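How to use a peak flow meter at home

Quick version, for Worby clinic patients. Takes two minutes. Have your diary sheet and a pen ready.

Slide the marker to zero. Stand up, or sit up straight – same way every time. Deep breath in, lips tight round the mouthpiece, tongue out of the way.

Blow hard and fast. One short blast, not a long sigh.

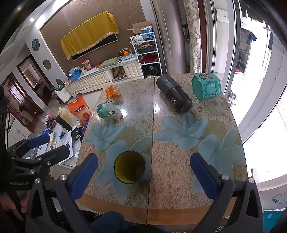
Round table with a wood edge and pale blue flowers.

Read the number, reset, do it twice more. Write down the highest of the three. Dont average them. So if you get 386, 464 and a bad one where you coughed, it's 464.

Morning and evening, before your inhaler unless your told otherwise. Keep it up for two weeks to find your personal best.

Below 80% of your best – follow your action plan. Below 50%, or too breathless to talk – use your rescue inhaler and call 911.

Wash the meter weekly, warm soapy water, air dry.

Updated 5 January 2023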